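**Wenetti stellt Tische im Schulungsraum Andeck auf Hochglanz um**

Andeck, 2. August 2020 – Der Möbelhersteller Wenetti hat die Umrüstung des Schulungsraums im Haus Andeck abgeschlossen. Ersetzt wurden vier Tische, deren matte Platten seit April schrittweise ausgebaut worden waren. Die neuen Platten sind hell und glänzend ausgeführt.

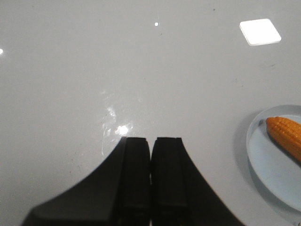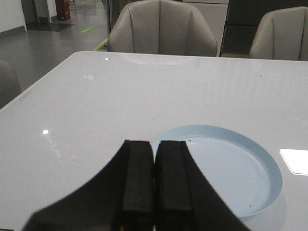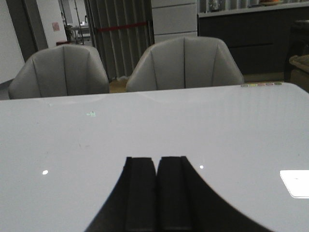
Glatte helle Tischfläche, in der sich das Licht spiegelt; auf dem mittleren Bild mit hellblauem runden Teller.

Die Beschichtung stammt nach Angaben des Herstellers aus der Serie Nunesix. Sie wird in zwei Durchgängen aufgetragen und bei nahezu 40 Grad getrocknet. Pro Tisch fallen Kosten von 1675 Euro an, Lieferung und Montage eingeschlossen. Die Untergestelle wurden weiterverwendet und lediglich neu justiert.

Für die Reinigung gilt ein angepasster Plan. Zulässig sind Mikrofasertücher und pH-neutrale Mittel, Scheuermilch ist ausgeschlossen. Fingerspuren und Staub zeichnen sich auf glänzenden Flächen stärker ab als auf matten – der Betreiber Barajas sieht deshalb eine Zwischenreinigung nach jeder Veranstaltung vor. Geschirr darf ohne Unterlage abgestellt werden, sofern die Standfläche keine rauen Kanten aufweist.

Der Raum fasst bis zu 20 Personen und kann ab sofort wieder gebucht werden. Offen ist noch die Blendwirkung der Deckenbeleuchtung. Barajas prüft, ob die Leuchten gedimmt oder mit Streuscheiben nachgerüstet werden. Die alten Platten gehen an Wenetti zurück.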